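Moving my mother's recipes out of the biscuit tin

31st July

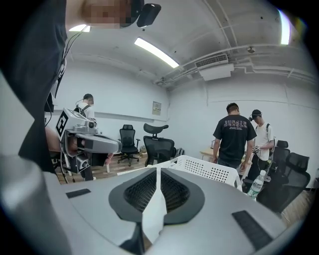

Two grippers, one of them very close.

The tin is finally empty. It has sat on top of my fridge for four years and on top of my mother's for a good thirty before that, and it held 313 recipes, if you count the ones that are only a list of ingredients with no method. I started typing them up in spring and finished last night at the kitchen table with the window open.

A few people asked how I went about it, so I'm writing it down while I still remember.

The first thing I did was sort them, and I sorted them badly. I made piles for meat, fish, cakes, puddings and "other", and "other" was soon bigger than the rest put together. Pickles went in there, and soups, and a sheet on getting candle wax out of a tablecloth. I gave up on that after two evenings and typed everything in the order it came out of the tin. You can sort a list on a computer in a second. Sorting paper takes a week and then somebody opens the back door.

Handwriting was the slow part. My mother wrote clearly, but a lot of the cards weren't hers. She swapped recipes with everyone on our road in Notham, and some of those people wrote as if the pen was running out. Saodah Kusuma's cards were the best in the tin, all in capitals, with the oven temperature underlined. I still make her coconut slice and I have never had to guess at anything. At the other end is a card for a lamb stew that says "cook until it looks like Tuesday's". I rang my aunt about it. She didn't know either, but we talked for an hour and she gave me her own lamb stew, so it went in the file instead.

Old measures needed some thought. Plenty of the cards are in ounces, some are in cups, and three of them use "the blue mug". I have the blue mug. It holds 400 ml if you fill it to the brim and my mother never did, so I've written 350 and put a note beside it. Everything else I converted to grams but kept the original figure in brackets. I'd advise doing this. I rounded a sponge recipe too far in April, threw away my note of the old numbers, and had to dig the card out again.

I also decided to type the comments. My mother wrote on the cards every time she changed something, and sometimes when she hadn't. "Too sweet." "Taner had three helpings." "Not again." I wasn't sure they belonged in a recipe file, but when I left them out of the first batch it read like the back of a packet. They're in italics at the bottom now.

Stains are a fair guide to what got cooked. The ginger cake card is brown all over and has gone soft like cloth. The card for salmon in aspic is spotless.

I don't have a clever system for storing it. It's one long document with a contents page, saved in two places, and I've printed a copy for the kitchen with the pages in plastic sleeves. I tried a recipe app for a fortnight. It wanted a photo and a star rating for each dish before it would let me save, and I wasn't going to give my grandmother's dumplings a star rating.

Yoga Menon, who lent me his scanner, thought I should scan the cards as well as type them. He was right and I'd been putting it off. I did them 12 at a time, face down, while listening to the cricket. The scans are mostly for my brother, who doesn't cook but wanted to see the handwriting.

What's left is the gaps. Nine recipes have no method at all. I've worked out four by trying them, and one of those is very good – a flat onion bread that needs a hotter oven than you'd think and a lot of salt on top. The plum one has beaten me twice. The card lists plums, suet, brown sugar and vinegar, and I can't tell whether it is a pudding or a chutney. I've made it as both. The chutney was closer to edible.

If anyone reading grew up near us and remembers a plum thing with suet in it, please leave a comment. I'm going to have another go in August when the plums are in, and I'd like to know which pan to get out.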